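Getting to know the table

We have had the new table for four months now, and it has taken over the house. The old one was a glass thing we bought when we lived in the apartment in Tapley. It showed every fingerprint, and I spent a lot of time wiping it down with vinegar water and newspaper. When we moved to Damville it came with us, mostly out of habit, and it sat in the dining room for four years before I put it up for sale. A couple with a pickup came for it the same evening.

I had no plan for a replacement. We ate at the kitchen counter for a while, which was fine for breakfast and bad for everything else. Then in November I drove out to the furniture outlet in Prumar to look at bookshelves and came home with a receipt for a table. It is 64 inches long. I had measured the room for a bookcase and for nothing else, so I stood in the parking lot trying to remember where the radiator was. It fits. You have to turn sideways to get to the window, but I only open that window in the summer anyway.

The wood is pale, and the grain is the reason I bought it. In the store there were several of the same model lined up, and no two tops looked alike. Some were nearly plain. Mine has long curving lines all over it, with places where they bend into big loops. I have sat there with a cup of coffee and followed one line with my finger as far as it would go. I find this more relaxing than it probably should be.
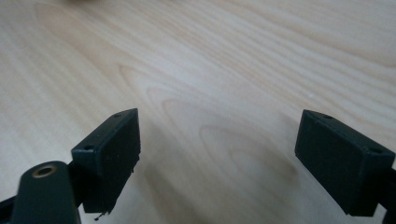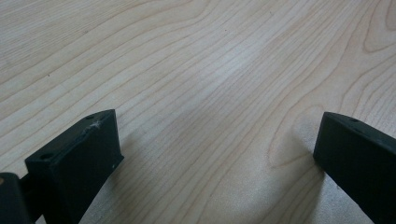 It does change the way I clean. With glass you could see the dirt from the doorway. On wood this light, I see dark crumbs right away and miss salt completely until I put my arm in it. I wipe the top after supper with a damp cloth and then go over it with a dry one, following the grain. The leaflet that came with it said to do that, and to keep hot pans off it. We use cork mats for the pans. I bought two and should have bought more.

The other rule is that the table gets cleared every night. Mail goes in the basket by the front door, and homework goes back into backpacks. The puzzle was the hard one. We had a big harbor puzzle going in January and it stayed out for two weeks, so we ate at one end. I have since picked up a felt mat that rolls up with the puzzle inside. It works all right, although you lose a few edge pieces each time.

I still have not decided about oiling it. The leaflet says once a year, and a neighbor who refinishes chairs told me twice. I have a can of Rarnuseo in the hall closet and I tried a little on the underside, near a leg, to see how much it would darken. It went slightly yellow. I will look at the spot again in spring and make up my mind then.

Next I need to deal with the chairs, which are from the glass table and are too low for this one.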